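Home Diary Languages About me Older entries

Week 2 of Indonesian, and I have opinions 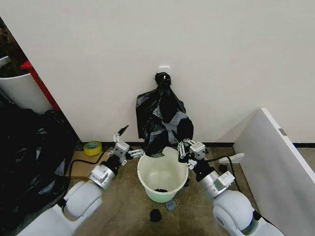

Two hands, a bucket and a black bag.

Right, so I went back! I wasn't sure I would after the first evening, when I came home with a headache and a photocopied sheet of pronouns, but I'm now properly signed up until the end of July and I've bought a notebook (green, squared paper, far too nice for my handwriting).

Ilham Wattimena takes the class. She talks to us in Indonesian for the first quarter of an hour whether we follow or not, and I spent most of that nodding and hoping she wouldn't look at me. She looked at me. She asked what I'd eaten and I said "saya nasi", so I told a room full of people that I am rice. Everybody was very kind about it.

The good news is that the verbs don't change for tense. After all those years of French at school, writing out endings in columns, I could have cried with joy. You just say yesterday or already or later and get on with it. The bad news is the bits you stick on the front of the words. Me- turns into mem- or men- or meng- depending on what comes next, and sometimes it eats the first letter of the word as well, so you go to look it up in the dictionary and it isn't there. I spent ages hunting for "menulis" under M before the woman next to me pointed out that it's under T, for tulis. How is anyone meant to guess that?

We're using the Verbruggen book, the one with the blue cover, and I'm not sure I like it. Chapter one is all about arriving at an airport and chapter two jumps straight to renting an office. I'd like to be able to buy a papaya first. Ilham skips about in it and brings her own sheets, and those are much better, with proper bits of chat in them and people being a little bit rude to each other.

At home I've been using Jolari for the words. It says there are 2,000 in the basic set and I've done almost 200 of them, though that includes "taksi" and "hotel", so I'm not going to get carried away. I tried Trulitz as well but it kept wanting me to match words against the clock and I got cross with it on the bus.

The thing I keep thinking about is how much I want it to count for something. I asked at the desk whether you get a certificate and the answer was no, not for evening beginners, only if you go on to the daytime course at Umora and sit the exam. My niece is 17 and she'd love to do this one at her college, but they only offer French and Spanish and that's that. It does seem a shame. She already knows more Indonesian than me from songs, and her "ng" is miles better than mine.

Homework is ten sentences about my family using "punya". I've written four. Three of them are about the cat (kucing, said with a "ch", I keep forgetting) and the other says my brother has a big house, and he hasn't, but I didn't know the word for flat.

Going to have another go after tea. Must remember to ask about "kami" and "kita", as I've got two different arrows in my notes and they point at each other.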